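How I Finally Cut Back on Sugar in My Coffee (and How You Can Too)

I used to take four spoons of sugar in every mug, and I drink a lot of mugs. If that sounds like you, pull up a chair! I got down to almost none over one summer, and I did it slowly enough that I never once wanted to throw the cup at the wall. Here's how I'd do it if I were starting again.

Step 1: Find out what you really use

For 10 days, don't change a thing. Just put your day's sugar in a little jar in the morning and only spoon from that jar. At night, weigh what's gone. My total for the whole stretch was 1,166 grams, and I had to sit down for a minute. (Yes, that includes the iced ones. The iced ones count.)

Step 2: Use a level spoon

My "spoon" was a heaping soup spoon, so step two was buying a proper measuring teaspoon at the kitchen place in Havcombe and leaving it in the sugar bowl. Scrape the top flat with a knife. Stay at your usual number of spoons for a week and you've already cut a good chunk without trying.

Step 3: Drop by half a spoon

Every week, take off half a level teaspoon. The first two mornings taste thin and a bit sad, then your mouth catches up. If a week goes badly, stay where you are and go down the next one. I got stuck at 2 spoons for most of August and it didn't hurt a thing.

Step 4: Decide about packets

Some people like a sweetener packet as a bridge, mostly for the office or the car. They come in all kinds, and one can be a lot sweeter than a spoon of sugar, so tear a corner, shake in a little, stir, and taste before you add any more.

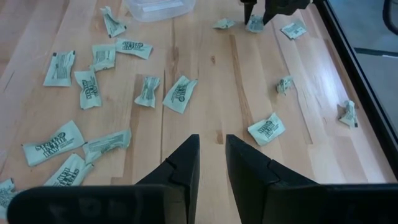 Photo: Hiler Kitchen Notes, May 2025

I used them on and off for a month. My trouble was that they kept my sweet tooth wide awake, so if you go this way, count each one as a step on the ladder and keep going down. Fold over the half-used ones and clip them shut, or you'll be wiping powder out of your bag forever. Ask me how I know.

Step 5: Fix the coffee itself

I'd been drinking burnt, bitter coffee and burying it. I switched to a medium roast from Lozano, ground it a touch coarser, and let the kettle rest a minute before pouring. Big difference! A tiny pinch of salt in the grounds helps too, and so does warm milk, which tastes sweeter than cold.

Step 6: Weigh again

Same jar, same 10 days. My second total was 236 grams, and most of that went into one very weak moment with a pot from the Bruvbridge diner. Write your number inside a cupboard door next to the first one, and weigh again whenever you feel the spoon creeping back up.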